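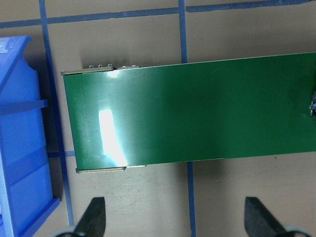 Conselhos para os dias sem água em Brukura

Publicado por Torbjørn Hedlund, 23 de janeiro de 2019

A junta confirmou na última reunião que as obras na conduta de Etness vão continuar até junho. Eu votei a favor, mas pedi que os avisos de corte cheguem às casas com mais antecedência. Até agora o aviso é um papel na porta, na véspera, e quem trabalha fora encontra-o já tarde. Enquanto esperamos uma resposta escrita, deixo alguns conselhos práticos que uso na minha casa e que vários vizinhos me pediram.

Antes do corte

Encha os garrafões na noite anterior. Para beber e cozinhar, contamos na nossa família com 19 litros por dia. Escreva a data no garrafão com um lápis de cera.

Para a sanita guarde água num balde grande, com tampa se há crianças pequenas em casa. A água da chuva serve muito bem. Tenho no quintal um depósito de 300 litros, que comprei usado na rua Amundsen, e no inverno ele está quase sempre cheio.

Desligue o esquentador e a máquina de lavar, e feche bem todas as torneiras. Uma torneira esquecida aberta pode inundar a cozinha quando a água volta e não está ninguém.

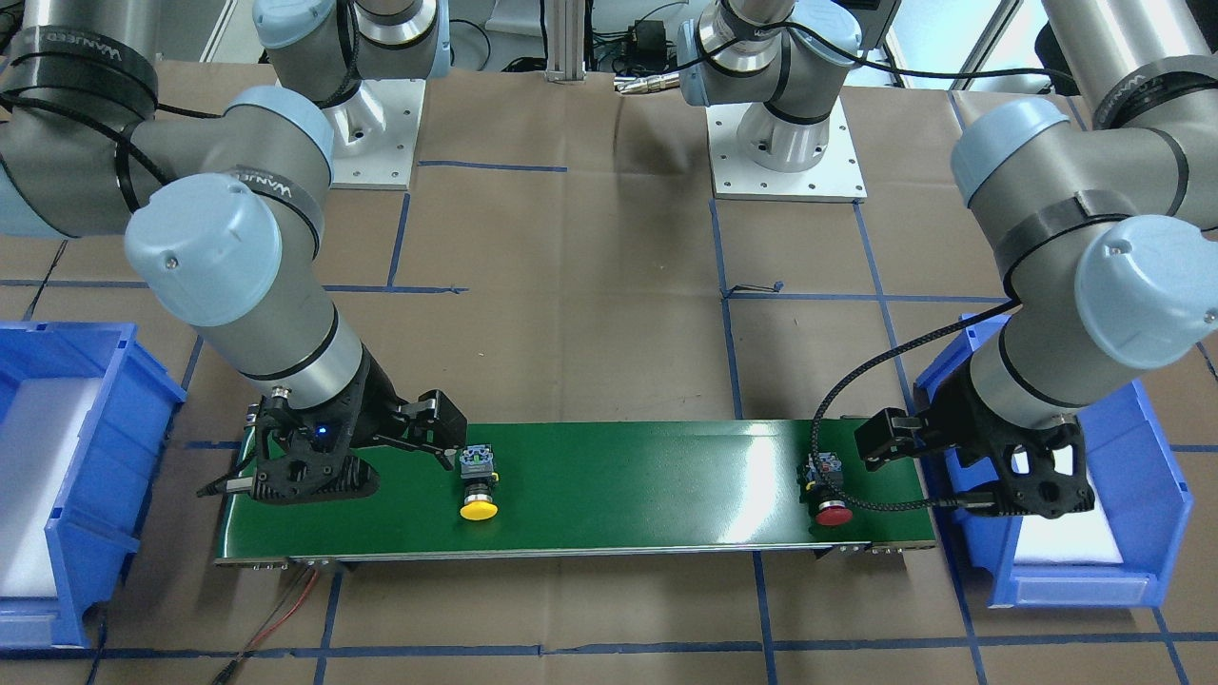 Quando a água volta, abra primeiro a torneira fria mais próxima do contador, devagar, e deixe correr 2 minutos. Se sair castanha, espere um pouco mais e aproveite essa água para o balde da sanita. Não ponha roupa branca a lavar no mesmo dia, eu já perdi assim duas camisas.

Desenrosque também os filtros das torneiras. Depois de cada corte ficam lá grãos de areia e ferrugem. Um banho de vinagre durante a noite e uma escova de dentes velha resolvem.

Se a pressão continua fraca

Confirme a torneira de segurança e pergunte ao vizinho do lado. Se ele tem o mesmo problema, é da rede, e deve comunicar à junta com a morada e a hora. No bairro de Mislow recebemos até hoje só uma queixa por escrito, embora na rua toda a gente me fale do assunto. Os impressos estão no balcão da junta, e também os levo comigo à próxima sessão pública.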